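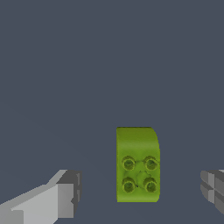 Yi-chun Wan wrote after the September post that comparing two sets of fingertips in simulation tells you more about the contact solver than about the fingertips. I agree with half of that, so the solver settings are fixed for everything below and only the fingers and the controller change.

The finger sets are Tivent, with a flat pad, and Tratmont, with a shallow groove down the middle. Both mount on the same parallel hand. The target is the green brick, and the wrist camera supplies the pose estimate.

The brick is harder than it looks. One end is curved and has no studs, and a pad that lands too high on the curve gets a line contact instead of a face contact. The brick then rotates during the lift.

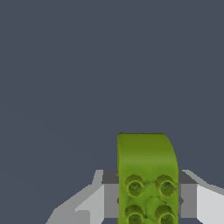

With position control only, Tivent lost the brick on 6 runs and Tratmont on 8. Most losses came in the first moments of the lift. Adding a force limit to the closing move brought those down to 2 and 3. At that point I stopped caring which fingers were fitted.

Negussie is the controller I used for both. Its default closing speed is too high for light parts. The pads reach the brick at slightly different times, the first one pushes it sideways, and the pose estimate is stale before the second one arrives. I halved the speed and left the other gains alone.
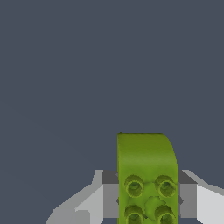
Camera placement matters more than I expected. Close to the part, the wrist view loses the lower end of the brick, and the estimator falls back on the upper studs. Zuleica Frota suggested freezing the estimate before the final approach. I tried it and kept it.

A second, fixed camera gives a usable pose for the whole group of objects, but with less detail on the small ones.
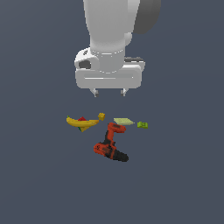
Next is the Givcombe arm model with the same hand and the force limit left on. I want to see if the slower closing move still helps when the wrist is less stiff. The config files need cleaning up before I post them.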